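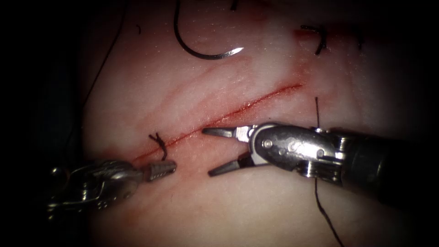 Figure 1. Suture pad with a straight incision, two instruments.

3.2 Parents' written accounts

We collected 94 short texts from parents of children with cerebral palsy in Grurirham and Paisan. Each parent could write up to 600 words, in any language. Two readers coded every text separately, and Thammasiri compared the codes. In 15 texts the readers did not agree on the main theme, and these were discussed again in November. The most frequent theme was the waiting time before the diagnosis. Many parents wrote also about brothers and sisters, a topic for which our guide had no question.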